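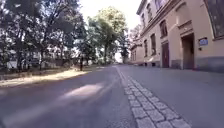 23/04/2026 - street walk, setts and edging

Out early with the notebook and the long tape, mostly to get my eye in before we start drawing up the edging detail for the Viltura job. I've been going round in circles at the bench with the sample blocks and I needed to look at a proper street for an hour. Glad I did!

What I was after was the strip between the road and the footpath. It's light grey granite, rectangular setts, laid two or three rows wide depending on where you stand, and it runs off down the street as a nice steady line. From a distance it closes up and reads as one thin pale stripe, but near your feet you get every block. The joints are darker than the stone and I think that's what does the work. On our test panel I went for a jointing mix close to the stone colour because I thought it would look cleaner, and it just looks like a poured kerb with scratches in it. So: darker joints on panel B. Eifion said this a month ago and I argued, so I'd better tell him before he reads it here.

Colours, while I remember them. The asphalt is a funny one, a smooth grey with a bit of lilac in it. Next to the granite it looks almost purple (I did check I wasn't imagining it, took my sunglasses off and everything). There's a faint darker line along the asphalt just on the road side of the setts. Could be a sealed joint, could be where the grime settles, I couldn't make up my mind. If it's a seal then I want to know what they used, and if it's grime then we should expect the same on ours and stop fussing about the edge of the wearing course. Put a question mark against it on the drawing.

The footpath is plain grey paving, broad and very even, and it comes up towards the foot of the building. I like how little is going on there. The building beside it has plenty to say already, pinkish-beige with mouldings and cornices, and then a dark grey plinth right along the bottom of the wall. The plinth is handy for us to think about. Amegashie have a pale render coming right down to the ground on their drawings, and every time a truck goes past in the rain that's going to cop it. A dark band at the bottom would save them a lot of washing. Not our scope, I know, but I'll mention it at the next catch-up and they can ignore me.

Trees all down the other side of the road, in full leaf, and the shade is patchy. There was one long pale streak of sun lying across the asphalt where a gap let it through, and it made that bit of road look like a completely different material. Worth remembering when we show the client samples. I've been laying them out under the workshop lights, and those flatten everything. Next lot goes outside, half in the sun and half under a tree, and we look at both before anybody picks a colour.

Back at the bench by mid-morning. Did the following, in no sensible order:

Broke out the joints on panel B, first two courses only. The old mix came out easier than I'd like. Kept a bag of the crumbs for Eifion.

Mixed a trial batch of the darker jointing from Neseo, 2000 g dry, water added a splash at a time. It went grainy at first and then came good all at once - stop adding water earlier than you think. Label on the tub has been rubbed off by somebody's wet gloves, so I've written it on the lid in paint pen.

Re-cut 9 blocks for the curved end. The saw is wandering to the left again. Shimmed the fence with a bit of packing and it behaved, but it wants a proper look. Please don't throw the packing out, it's the blue piece.

Drew the edging at full size on the floor in chalk, 2000 mm long, with three rows. Then rubbed out a row and stood back. I reckon two is enough on the straight and three through the bend, where the road starts to turn and you want a bit more weight in the line. Eifion Kneath to have a look before it gets walked on.

Still to sort: Astent haven't come back about the granite. We need the light grey and I don't want to be sent the speckled stuff again. If it slips past July we'll have to pour the base first and set the blocks later, and I'd hate that, you always end up chasing levels.

Also need a new chalk line. The old one has about had it and there's red dust through the whole tape drawer.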